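Laundry Work at Solalitz: Gallery

Published 2024-08-21

Solalitz runs guest flats for people on short work contracts. Laundry has always been the job that eats the day, and since February part of it has been done by a pair of robot arms supplied by Juredine. This page is mainly for staff at our other sites who have asked what the work is like now and whether their own hours will change. Pictures can be opened at full size.

1. Sorting and handling

Clothes are the hard part. Sheets and towels are much the same from one flat to the next, but guests' own things come in every shape, and the arms have to get hold of each piece before anything else can happen. 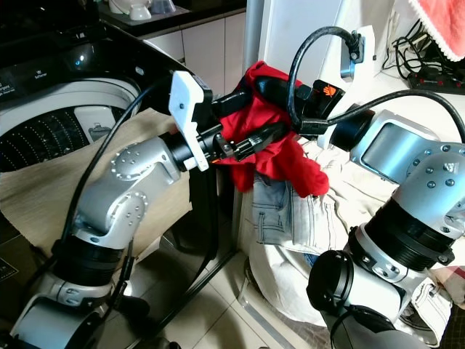 Eyerusalem Kassa has worked in housekeeping for 9 years and now looks after the arms on the early shift. She still checks pockets and care labels herself before a load is started. Her written duties were changed in spring to include this, and her pay grade went up by one step. She says she lifts less and stands still more, and has asked for a proper stool.

2. At the machine

The arms work at an ordinary household washer. Solalitz did not want to buy special machines, as staff need to be able to take over at any point and do the wash by hand.

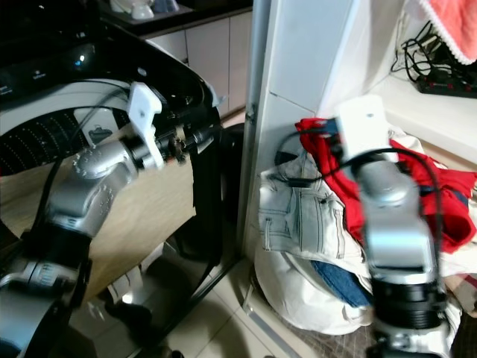
A load takes longer this way than it does with a person. Obsa Negash, who plans the rota, allows up to 72 minutes for handling and checks on top of the wash itself. The gain is that one person can make beds or deal with arrivals in the meantime, provided they stay within earshot.

Staffing

No posts have been cut. Of the 5 people on the housekeeping team, 2 have been trained to stop, restart and clean the arms, and the rest will be trained before winter. Evening shifts have been shortened, which suited most of the team but meant less overtime for those who relied on it. That is still being discussed.

Ironing, stain treatment and mending are done by hand as before. The Cotero building keeps its old arrangement for now.

Questions about shifts should go to Obsa at the housekeeping office. Faults should be written in the log next to the rota.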